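The Dish Rack Problem

Aarne Ruotsalainen has 1,201 recordings of robot arms handling mugs. He wants more. I wonder what they add up to.
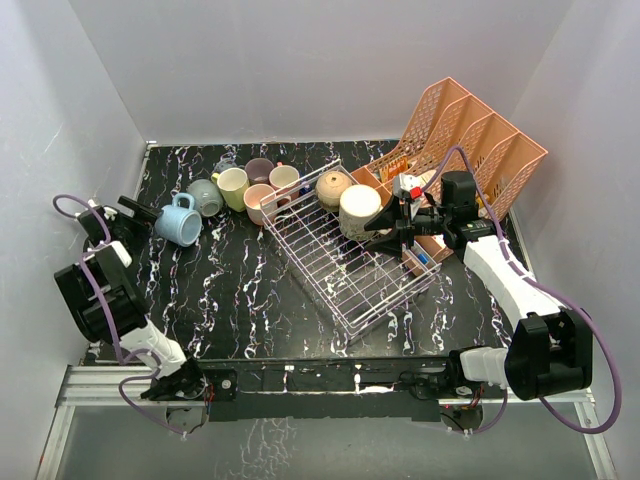 Two arms, one rack and a cream cup at Dostby.

Each run becomes an example for Prosser, the firm's learning system. Ruotsalainen threw out 62 in October -- bad grips, mostly.

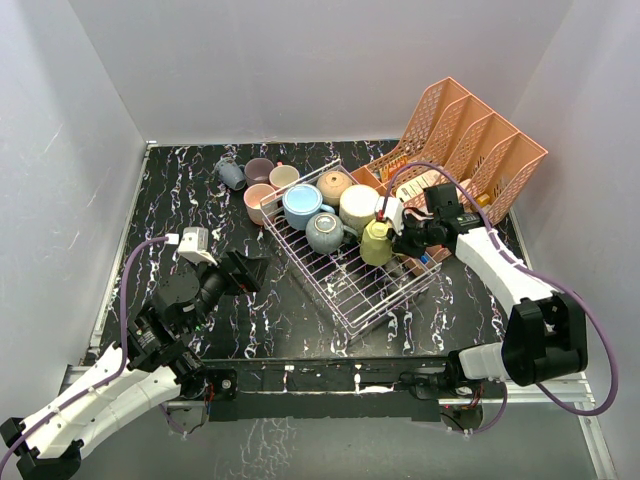
"Variety is what counts," he says. Maybe. But it is still one table, and my kitchen isn't on it.

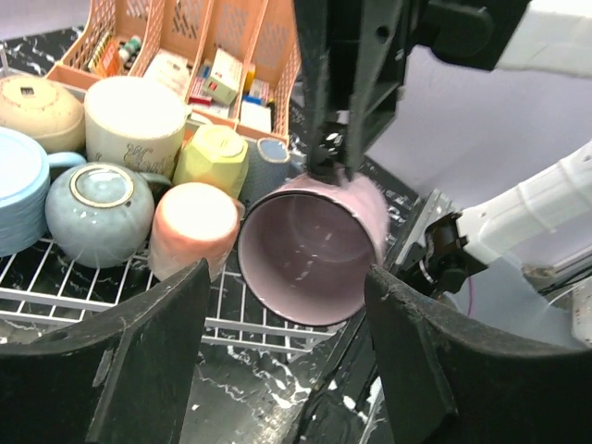
Dostby promises a home trial in four years. I'll keep my sponge.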